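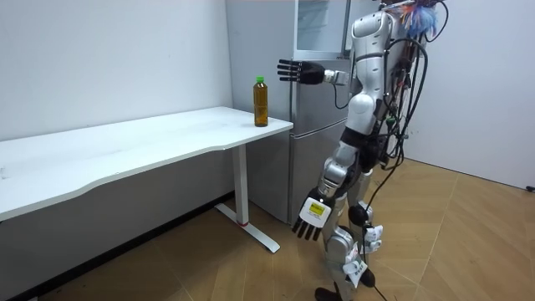
El brazo estirado hacia la botella, todavía sin tocarla.

Escribo rápido porque mañana madrugo y si no lo apunto hoy se me olvida todo. Semana larga en el taller compartido. Larga y buena.

Resumen para quien llegue nuevo: llevamos desde septiembre con el humanoide. En el taller le llamamos Primstead, que era el nombre de la carpeta del proyecto y se quedó así. El objetivo de este mes es una tontería de escribir y un suplicio de programar: ir a la mesa, coger una botella de plástico, levantarla sin aplastarla. Nada más. Ni servir, ni abrir el tapón, ni traérmela al sofá (ya quisiera).

Lo primero, los cables. El mazo de la espalda sigue siendo una vergüenza. Baja desde los hombros hasta la cadera haciendo unas lazadas que se enganchan con todo, y cada vez que sube el brazo derecho me pongo nervioso. Compré fundas trenzadas en Horivwood, 30 euros el lote, y las tengo en la bolsa. Sin abrir. El fin de semana que viene, de verdad.

Segundo, el hombro. Tenía una deriva rara — con el brazo horizontal la mano acababa siempre un dedo más arriba de lo que decía el modelo. Dos tardes mirando el encoder y era un offset mal copiado de la configuración vieja. Un signo. Un puñetero signo menos. Lo cambié, recalibré, y la mano va ya donde tiene que ir, con los dedos rectos y juntos en la aproximación para no barrer la botella de un manotazo. Esto último lo aprendí por las malas, claro.

Tercero, la velocidad. La aproximación la tengo al 70 por ciento hasta que la mano se acerca y luego baja mucho. Se hace eterno de ver pero prefiero eterno a té por el suelo.

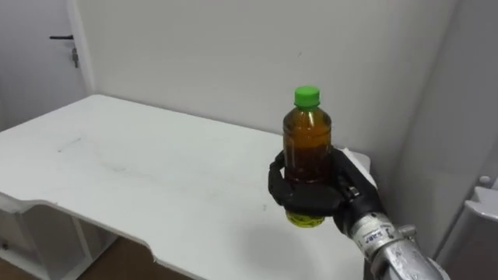 Categoría: Robótica casera / Manos y agarre

Y la parte del agarre, que es la que me preguntáis siempre por correo. Los dedos cierran en la mitad baja de la botella, dejando libres el cuello y el tapón verde. Probé más arriba y no me gusta, el hombro de la botella es redondeado y los dedos resbalan. Abajo hay más superficie y los anillos del plástico ayudan un poco.

El límite de corriente lo tengo en 600 miliamperios por dedo. Con 700 también agarra pero el plástico cruje y se deforma, y una botella deformada ya no vale para la siguiente prueba, el modelo se lía. Con menos, la levanta y se va girando despacito hasta que se escapa. El pulgar es el que manda: si entra tarde, los otros empujan la botella hacia fuera y adiós. Ahora lo cierro un pelín antes que el resto.

La visión va con Skoleo, la versión estable, que la otra me rompió medio entorno. El tapón verde se segmenta de maravilla contra la pared blanca. El líquido marrón no tanto, cambia mucho según le da la luz, asi que estoy usando el tapón como referencia y calculando el resto desde ahí. Trampa? Un poco. Cuando cambie de botella ya lloraré.

Pendiente:
— las fundas de los cables (ya, ya)
— limpiar la mesa, que tiene marcas y a ratos el detector se las come como si fueran objetos
— subir la config al repositorio de Alva, que me la habeis pedido tres
— probar con una botella vacía, me da que con tan poco peso va a ser peor

Me voy a dormir. Si alguien ha conseguido que el pulgar no vibre al mantener la posición, comentario abajo por favor, que yo he tocado ya todas las ganancias y sigue igual.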